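Stasine Cooked Grain Texture Table

Version 2. Released 14th November.

Stasine is a table of texture and moisture measurements for cooked short-grain and medium-grain rice. It was compiled at the Trarkasstead kitchen laboratory and is maintained by the Cheng group. It covers storage and reheating only. Field and milling data are kept in a separate table, Aradwood, and are not repeated in this release. 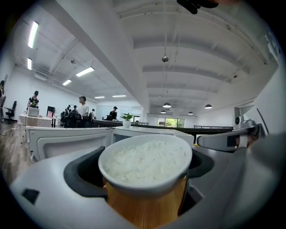
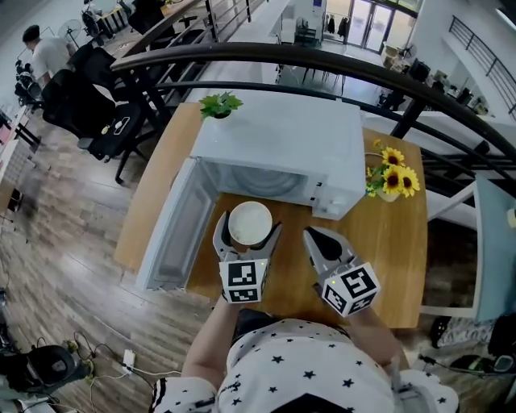 First picture: cooked rice in a white bowl. Second picture: table with the microwave oven, door open.

Contents

samples.csv: one row per sample, 371 rows
lots.csv: one row per purchased lot, 14 rows
methods.txt: cooking, cooling and storage procedure
changes.txt: differences from version 1

Columns in samples.csv

sample_id: integer, unique, not consecutive
lot_id: key into lots.csv
grain: short or medium
water_ratio: mass of water divided by mass of dry rice
store_h: hours in the refrigerator before reheating; 0 means served fresh
reheat: none, steam or microwave
moisture: percent of wet mass, oven method
hardness: peak force of the first compression, in newtons
stickiness: negative peak force on withdrawal, stored as a positive number
flag: empty, or one of the codes listed in methods.txt

Missing values are empty fields. Do not read them as zero. In particular, stickiness is missing for 55 samples measured before the probe plate was replaced in July. Hardness for those samples was checked against retained lots and is usable.

Changes since version 1

Water ratio is now computed from weighed mass. Version 1 used cup volumes, and the two columns should not be merged. Duplicate sample numbers were removed. The old column "firm" has been renamed "hardness" with no change in units. The flag column is new.

Known problems

Long-grain rice is absent. Medium-grain lots are underrepresented at high water ratios. Microwave samples were covered during reheating, so the moisture values do not apply to uncovered portions. Room humidity was not recorded. Samples from one lot are not independent, and any split into training and test sets should be made on lot_id.

Loading

Files are UTF-8, comma separated, with a header row and a period as the decimal mark. Some spreadsheet programs convert lot_id to a date on import. Set that column to text first.

License and citation

The table may be copied and modified with attribution. Cite as: Cheng group, Stasine Cooked Grain Texture Table, version 2, Trarkasstead. Corrections should give the sample_id and the column concerned.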